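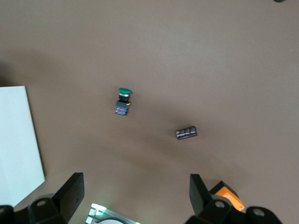
A white board lying flat on a brown tabletop.

Waralgate Girls Basketball

3 min read

Search this site Enter keywords Go

Waralgate is the girls high school basketball team from the town of Inholm, and I've been keeping up this entry since I moved here and got hooked (my neighbor dragged me to a game in February and that was that!). They play in the Ena Conference, which has had the same members for as long as I've followed it.

The name everybody asks me about is Ishbel Forsyth. She finished with 1051 career points, a school record, and 486 of those came in her senior season. She was a guard, left-handed, and she shot free throws so fast the ref had barely stepped back. I've watched the old tapes more than I should admit.

Home games are in the Ma Gym, which seats 242 if people squeeze, and they do squeeze for the Ena rivalry nights. The team has won the conference 2 times, both with Forsyth in the lineup. They press full court after nearly every made basket, a habit that wears out visiting guards and, some nights, their own.

I still need box scores for the early seasons, so if you have any in a drawer, please write to me.

Last updated July 2024

Print this page | E-mail this page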